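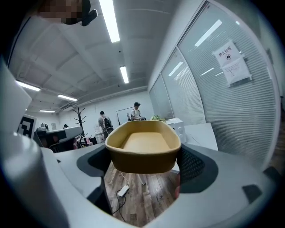

搪瓷烤盘和陶托盘边缘发黏、擦不掉的油膜怎么处理？

厨房清洁 > 餐具与器皿
标签：油垢 小苏打 釉面 旧物

沈家巷口

家里攒了一批旧器皿，有搪瓷烤盘、上釉的陶托盘，还有几个说不清材质的椭圆浅盘，都是搬家时从老房子的吊柜里拿出来的。在吊柜里放了好几年，位置就在灶台上方，没有盖东西。现在的问题是边缘和底面有一层发黄、发黏的膜，手指按上去会粘一下，上面还裹着灰。

我已经试过的办法：

普通洗洁精加热水，泡了一晚上，灰掉了，黏的那层还在。
白醋擦，没什么变化，厨房里味道倒是很大。
钢丝球只在一个烤盘的底面试了一小块，油膜是下来了，但是留了划痕，后来就没敢再用。
朋友给了一瓶Nimus的厨房清洁剂，瓶身标签磨花了，成分看不清，所以还没开。

想问的有几点。第一，这层东西到底是什么，为什么洗洁精不管用。第二，搪瓷、上釉陶和塑料这几种能不能用同一个办法，还是要分开。第三，洗完以后还能不能装吃的，有一个陶托盘的釉面上有很细的裂纹，指甲划过去感觉不到，但是对着光能看见。

不着急用，十二月家里来客人之前弄好就行。家里没有洗碗机。水质偏硬，烧水壶每个月都要除一次垢，不知道跟这个有没有关系。

补充：有人私信问数量，大大小小一整箱，所以希望办法不要太费工夫，一个一个慢慢抠的那种就算了。

补充二：有一个盘子底下印着Kubíček，字是蓝色的，不知道是牌子还是以前主人的名字。如果有人认识请说一声，这个不影响清洗的问题。

Vratislav Šimko

我在旧货店做过几年整理，收进来的厨房器皿十件里有一大半带这种膜，下面按你的顺序写。

这层东西是聚合了的油脂。灶台上方的油烟落在器皿表面，时间一长，跟空气里的氧反应，分子互相连起来，就从液态的油变成了半固体的膜。铁锅开锅用的是同样的道理，只不过铁锅是高温下形成的，又薄又硬，吊柜里的是常温慢慢形成的，又厚又软，所以发黏。洗洁精对付新鲜的油很好，对付已经连成一片的就很慢。白醋是酸，能除水垢，对油脂基本没有作用。你家水硬，表面可能还夹着一点水垢，不过那是次要的，等油膜去掉以后再用醋处理。

去这种膜要用碱，加上温度和时间。碱性从弱到强，小苏打最弱，然后是洗涤碱（碳酸钠，超市里有时候叫食用碱或者纯碱），再往上是烧碱。烧碱家里不要用。小苏打单独用效果不大，网上推荐得很多，主要是它有一点研磨作用。我一般用洗涤碱。

材质要分开。

搪瓷：先看有没有崩瓷的地方，露出黑色铁底的单独放一边，这种不要长时间泡，会从缺口往里锈。完好的可以泡。找一个放得下的塑料盆，每升热水放一大勺洗涤碱，水温五六十度，手戴手套。泡一到两个小时，用尼龙刷或者旧牙刷刷边缘，然后冲干净。一遍不行换新的热水再来一遍，不要加大浓度。

上釉陶：办法一样，水温低一些，四十度左右，先用温水过一下再放进去，避免冷热差太大。泡的时间控制在半小时以内。底圈没有上釉的部分会吸水，洗完要晾透，至少放两天再收起来。

塑料和密胺：不要用热的碱水泡，表面容易发乌。我的做法是用食用油。厨房纸蘸一点菜籽油或者葵花籽油，在发黏的地方来回擦，放十分钟，老油膜会变软，再用洗洁精和温水洗掉。这个办法听起来奇怪，但是对还没有完全变硬的膜很有效，而且不伤表面。说不清材质的就先当塑料处理，用油擦不行再考虑别的。

铝：你没提到，但是一箱旧东西里常有，很轻、发灰的那种。铝绝对不能碰洗涤碱，会变黑、起麻点。分拣的时候用手掂一下，拿不准就不要放进盆里。

那瓶看不清成分的清洁剂我建议不要用在装食物的器皿上，擦油烟机外壳可以，先在不显眼的地方试。也不要跟别的东西混，特别是含氯的漂白产品。

关于釉面裂纹。很细的网状裂纹在旧陶器上很常见，釉和坯体收缩不一样造成的。放水果、面包、带包装的东西都可以。带汤汁的、酸的、油大的我不会往里放，汁水会渗进裂纹，时间长了里面发黄有味道，洗不出来。另外，老的彩釉陶器有可能含铅，颜色特别鲜艳的黄、橙、红要多留心，来历不清楚的就当装饰或者放钥匙用。家用的检测试纸不太可靠，真想知道要送出去测。

划痕的那个烤盘，如果只是灰色的线，多半是钢丝球留下的金属痕迹，不一定真划进去了。用小苏打加一点水调成糊，手指蘸着轻轻画圈，过几分钟再看。能淡下去就是金属痕，淡不下去就是真划痕，底面的话不影响使用。

一箱东西的话，我建议第一天只分拣和除灰，第二天泡搪瓷，陶的最后做。碱水用到发褐色就换，不换的话后面的越洗越黏。

Kubíček是捷克语里的一个姓，旧货里我没有印象见过这个牌子的盘子。有的家庭或者小饭馆会把名字印在器皿底下，也有可能是作坊的名字。拍个底款去餐具收藏的版块问会比较快。

南瓜不削皮

直接买Pakier的油污粉，600克一袋，我家抽油烟机的滤网就是用这个泡的，倒热水下去会起泡，半小时以后一冲就掉。盘子没试过，应该也一样吧。记得开窗。

还有洗完以后别放回灶台上面的柜子了，放哪都会好一点。我妈是在柜子里铺旧报纸，盘子倒扣着放，上面再盖一块布，布脏了洗布。

沈家巷口 的回复

谢谢两位。先做了塑料的，用的是葵花籽油，边缘的黏膜擦了两遍下来了，比想的容易。厨房纸用了很多，后来换成旧棉布，一样能用。

搪瓷的按洗涤碱泡的办法做了，第一盆水很快就变成茶色。有一个烤盘把手下面的缝里还是有，刷子伸不进去，最后用竹签裹着布弄的。分拣的时候真的挑出两个铝的，幸好先看了这条。

带划痕的那个用小苏打糊擦过，线淡了很多，应该是金属痕。

陶的还没动，准备等天气干一点再洗，现在晾不透。有裂纹的那个打算放门口装零钱。

油污粉看了一下，袋子背面的成分写的是过碳酸钠和碳酸钠，注明不能用于铝和带彩绘的表面。我箱子里有几个盘子有彩绘，就先不买了，滤网倒是可以试。

Vratislav Šimko 的回复

彩绘要看是釉上还是釉下。侧着光看，花纹有一点凸起或者反光跟旁边不一样的，一般是釉上彩，碱水会把颜色泡浅，只能用洗洁精和软布。花纹在釉的下面、摸着很平的，可以按普通上釉陶来做。描金的一律不要泡。

把手下面的缝可以用棉绳，蘸碱水穿过去来回拉，比竹签快。拉完多冲几遍，缝里容易留碱，干了会有白印。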